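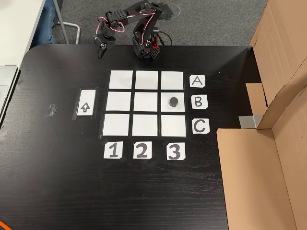
*Figura 2. Un tablero de nueve casillas con sus rótulos. La pieza oscura está en B3.*

Empiezo este capítulo de coordenadas con un tablero casero porque así lo aprendí yo, pegando papeles a una mesa. Antes de meternos con ejes, signos y puntos del plano, quiero que te quedes con una idea muy sencilla: para decir dónde está una cosa hacen falta dos datos, y hay que ponerse de acuerdo en el orden en que se dan.

Mira los rótulos de la figura 2. Las letras A, B y C nombran las filas; los números 1, 2 y 3, las columnas. Yo digo primero la letra y luego el número, y con eso me basta para encontrar la pieza: fila B, columna 3. Si solo te digo «está en la B» te dejo tres casillas donde buscar, y si solo te digo «está en la 3», otras tres. Al juntar las dos pistas queda una sola (¡y sin señalar con el dedo!).

En mis clases jugábamos a esto por parejas. Uno escribía una casilla en un papelito y el otro tenía que llevar allí una goma de borrar. Parece cosa de niños pequeños, ya lo sé, pero en cuanto alguien decía «arriba a la derecha» empezaban las discusiones – ¿a la derecha de quién? Por eso me gusta tanto la flecha dibujada a la izquierda del tablero. Yo la leo como un acuerdo: arriba es hacia donde apunta, te sientes donde te sientes.

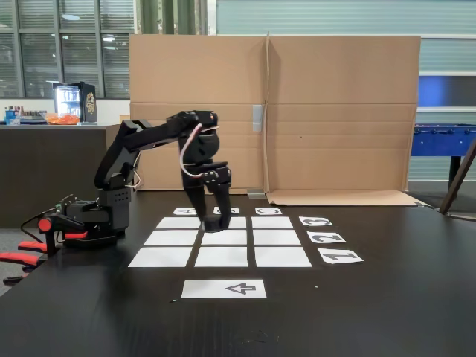
## 1. Girar la mesa no cambia el nombre

Imagina ahora que te sientas en otro lado. Los números te quedan a la derecha, tumbados, con el 3 lejos y el 1 cerca, y las letras pasan al fondo. Lo que antes llamabas fila ahora te parece una columna. ¿Ha cambiado de nombre alguna casilla? Ninguna. La B3 sigue siendo la que comparte la letra B y el número 3.

A este tipo de cuadrícula la llamaremos en el libro **tablero Ralwood**, y volverá a salir en la página 134, cuando tengamos 300 casillas y ya no nos quepan en la mesa.

**Para ir practicando**

- Dibuja un tablero de nueve casillas y rotúlalo con letras y números. Añade una flecha.
- Coloca un botón en A1 y otro en C2. Gira la hoja un cuarto de vuelta y vuelve a leer sus posiciones.
- Tapa las letras con la mano e intenta explicar a tu pareja dónde está cada botón. Apunta las palabras que has tenido que usar.

Guarda la hoja en el cuaderno, que en el apartado 2 le pondremos ejes.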